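Search this site Type and press Enter

4. Building the Hand Tool

I built most of the Tomar tool at home, on the kitchen counter, and finished it at Mornilwood, the shared workshop where Rosalind Ridgeway let me hog the good printer for most of June. It's a hand-held gripper with a camera on it, so you carry it around and do the chore yourself while it records, and the arm learns from that later (Section 6).

The fingers took forever! My first pair was flat, and cloth slid right out of them, so I went to ribbed pads, which I reprinted 8 times before I liked the spacing. The final pads take roughly 65 minutes each to print. I stuck with the loud pink filament because it was what I had (and I've grown fond of it). The mounts are plain white and go on with small screws, so swapping a worn pad is quick, even with cold hands.

For the cloth task I wanted real desks with real stuff on them, plants and books and all. Figure 2 shows the fingers open on either side of a folded cloth.

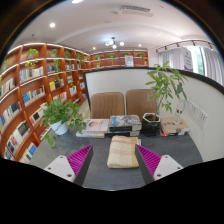 2 min read

Figure 2. Tool view with the fingers apart and the striped cloth between them.

I like how much of the room you get behind the cloth, all the way back to the shelves. The dark corners come with the round view, and I left them in for training. Cropping them off also lost part of the mounts, and I wanted those in every recording. I recorded 18 folds this way before changing anything else.

Related items
Skullora: a cheap wrist for a home-built arm
Tetel controller notes
Printing soft pads without stringing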